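Munther Kanaan
December 2019

I am moving out of my room in January and I decided to pack a little every evening. I will write how it goes, maybe it is useful for someone who also lives in one room with too many small things.

First rule, I don't pack on the floor. My back is not so young. The bed is the right height and I can see everything at once.

Second rule, start with the things that have no place. Books are easy, shirts are easy. The difficult part is tubes, chargers, single socks, all that you find when you empty a drawer.

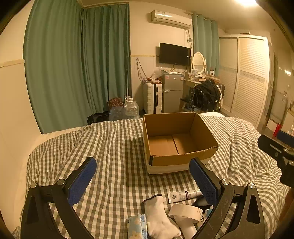 I have a bad habit to take a very big box and fill it until I cannot lift it. Last time I moved, Issa Qudah and his brother Walid carried one for me down four floors and they still talk about it. So this year only small boxes, and each one must be light enough for one arm.

Somebody asked where I buy boxes. I don't buy. The shop downstairs puts them out after closing time, and if you ask politely they keep the clean ones for you. I have 15 now and I think it is enough.

Please check the bottom before you put anything in. If you see the seam opening, put tape on it from inside and from outside. I learned this with a jar of olives.

Creams and toothpaste go in a plastic bag first, also when the cap is closed well. Then socks around them. Socks are the best packing material and you have to move them anyway.

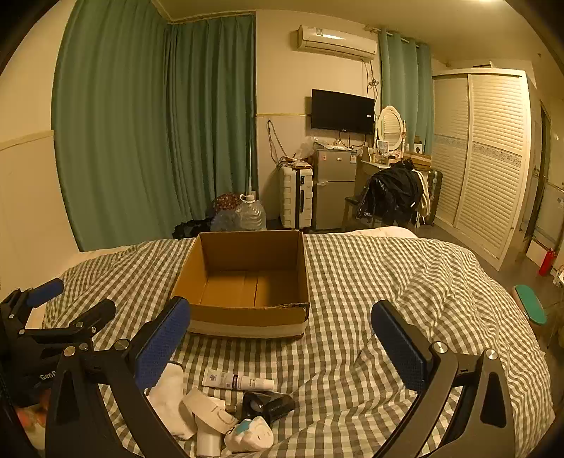
The bed this evening, box still empty.

Xiomara Mercado wrote to me that I should make a list for each box. I tried. After 40 lines I was tired and I wrote "different things" – so maybe the list is not for me. I write only the room and one important word on the side.

The pillows go last, of course. I will need them until the final night.

Question for people who moved by bus or by van: did you take a small fridge with you, or is it better to sell and buy again? The van is 200 for the day, so I would like to use it well, but I am afraid for the fridge when it lies on the side.

Thank you Charoen for the answer. He says keep it standing and wait some hours before you plug it in. Good, then it comes with me.

Tomorrow the kitchen shelf.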